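Zedham Public Library
The Library is changing how holds, renewals and late returns work at all branches, beginning in June. This thread sets out the main points. Please read to the end before contacting your branch, as most common questions are covered. (1/17)

Daily overdue charges end for all books, magazines and audiobooks. This applies to adult, teen and children's cards alike. Charges for lost or badly damaged items remain in place and are set at the replacement price shown in the catalog. (2/17)

Any overdue charges already on your account will be cleared when the new rules take effect. You do not need to apply. Charges for lost items will stay on the account until the item is returned or paid for. (3/17)

An item that has not been returned 61 days after its due date will be marked as lost. The replacement price is then added to the account. If the item comes back in usable condition, the charge is removed in full, even if it comes back much later. (4/17)

Renewals will be automatic. If no other cardholder is waiting, your loan is extended on the morning it falls due, up to three times. You will receive a notice by email or text message stating the new date. Please check that your contact details are current. (5/17)

Some items do not renew automatically. These include museum passes, sewing machines, telescopes and anything borrowed from another library system. The due date for those items is printed on the slip and on the label inside the case. (6/17)

Each cardholder may place up to 12 holds at one time. The old limit varied by card type, which caused confusion at the desk and online. Holds already on an account above the new limit will be honored in the order they were placed. (7/17)

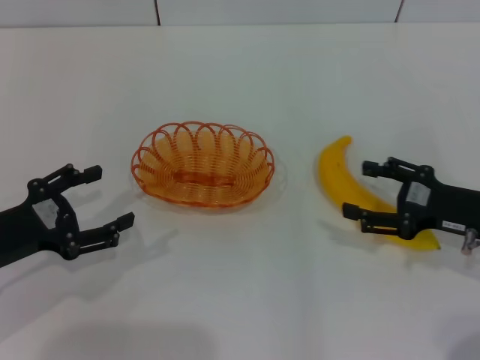
Held items will be kept at the pickup branch for seven days. If you cannot come in during that time, you may ask staff to move your place in line or to pass the item to the next reader. A hold may also be paused from your account page before it is filled. (8/17)

Pickup at the Abernathy branch moves to the shelves by the north entrance. Items are filed by the last four digits of your card number. Names no longer appear on hold slips. Patrons who prefer to have items kept behind the desk may request this at any time. (9/17)

The Senda Street branch will keep its pickup window, open until 7 p.m. The window may be used without entering the building and can be reached by the ramp on the parking lot side. Ring the bell once and have your card or card number ready. (10/17)

Book drops at both branches remain open at all hours. Please do not place telescopes, sewing machines or board games in the drops. These must be handed to a staff member. Items left in the drop before opening time are checked in as of the previous day. (11/17)

The catalog is also changing. Vanden, the new system, replaces the one in use at present. Your card number will stay the same, but you will be asked to choose a new PIN the first time you sign in. PINs must have at least six digits. (12/17)

Reading history will not carry over. Patrons who wish to keep a list of past loans should save or print it from the current catalog before the end of May. In Vanden, reading history is off unless you choose to turn it on. Saved lists and ratings will carry over without any action on your part. (13/17)

Online accounts will be closed for two days during the change. Branches will stay open and loans will be recorded at the desk. New cards cannot be issued in that period, and computer reservations will be taken in person only. No item will fall due while accounts are closed. (14/17)

Responses to the winter survey shaped these rules. The Library received 975 completed forms on paper and online. Of those, 245 included written remarks on holds, most often on wait times for new fiction. Additional copies of titles with long waiting lists will be bought from this year's collection budget. (15/17)

Several respondents asked whether ending overdue charges would lead to longer waits. The Library will review return times after the first year and publish the results on the Reports page. An account with a lost item on it cannot be used to borrow until the matter is settled, but computers, study rooms and programs remain open to that cardholder. (16/17)

The full text of the borrowing rules is available at every service desk in regular and large print, and on the Borrowing page of the website. Questions may be sent through the contact form or asked by telephone during open hours. Staff are unable to discuss individual accounts in replies to this thread. Please do not post your card number here. (17/17)

Added in reply to questions received this morning: school cards follow the same rules as children's cards. Teachers with classroom loans keep their present due dates and should speak with the children's desk about renewals for the fall term.

A further note on text messages. Notices will come from a new number once Vanden is in use. The number will be posted on the website and at each branch before the change. The Library does not ask for payment or for a PIN by text message. If you receive such a message, please delete it and let your branch know.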